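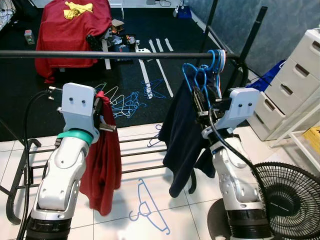
The purpose of this project was to build a two-arm workstation that can take garments from an operator, place them on plastic hangers, and hang them on an ordinary clothes rack. The work was carried out in the shared workshop at Bavport by a student team of 3 under the supervision of Zhiqiang Fu. The arms stand side by side in front of the rack and reach up to a single black rail. Light blue plastic hangers were chosen because they are light and cheap, and because their color stands out well on the black floor mat and fairly well on the white tile. Several of them lie on both surfaces, and the rail carries a stack held in the gripper of the right arm together with a dark navy garment. The left arm holds a dark red garment by the ridged finger, with the folds hanging free below it.

1. Background

Handling clothing is difficult for a machine because cloth has no fixed shape. A shirt picked up by the shoulder and the same shirt picked up by the hem have to be treated as different objects. Earlier student projects in our program dealt with folding on a flat table. Our team selected hanging, which requires both arms and a certain amount of free space under the rail.

The project brief set the following requirements:

The station must fit in one bay of the workshop.
Total spending on parts, excluding the arms, must not exceed 400 dollars.
The rack must be a standard household product with no permanent changes.
The station must be safe to leave powered down among other users of the shop.

2. Construction

The arms were mounted first and the rack was placed second. This order proved to be a mistake. With the rack in its original position, the right arm could touch the rail but could not tilt its gripper enough to lower a hanger hook over it. The rack was moved toward the arms and the positions were marked on the floor. Cables were then routed along the outside of the left arm with enough slack for the wrist to turn fully.

Control software was written by the team and named Kumier. It stores a list of positions for each arm and a set of rules for which arm may enter the area under the rail. The position list for the final version contains 175 entries. A small companion program, Abera, records the joint values during each trial so that a failed attempt can be reviewed later.

3. Gripper and Cloth Handling
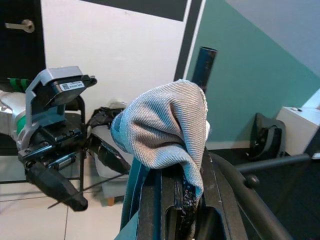

The grippers received more attention than any other part of the station. Our first fingers had smooth inner faces and allowed thin cotton to slide out as soon as the arm accelerated. Grip pads were therefore added. We also learned that the way a cloth lies over the gripper matters as much as the strength of the pinch. When a woven cloth is bunched over the top and hangs down on both sides, as the blue-gray twill does, the gritty pads on the two fingers remain clear below it, but any camera placed on top of the gripper would be covered. The pads are also subject to wear, and the speckling on their surface should be checked before each session.

Fabric weight was the second concern. Heavy garments pull the wrist downward and the hanger tips with them. The team reduced the speed of the lifting motion for these items and accepted the longer cycle.

4. Testing

Trials were held in the evening, after 7, when the shop was quiet. Each trial began with the operator handing a garment to the left arm and ended when the hanger was released on the rail. Trials in which the operator had to touch the hanger were recorded as failures. The most common failure was a hanger that slipped out of the stack along with the one being used. The next most common was a collar that closed before the second shoulder of the hanger could enter it.

5. Remaining Work

The supply of hangers needs a proper holder. The Varkow bracket, designed by our team for this purpose, has been drawn but not yet printed. The control rules should also be extended so that the left arm can wait with a garment while the right arm clears a jam. The position list, wiring notes and drawings have been filed with the workshop office for use by the next team.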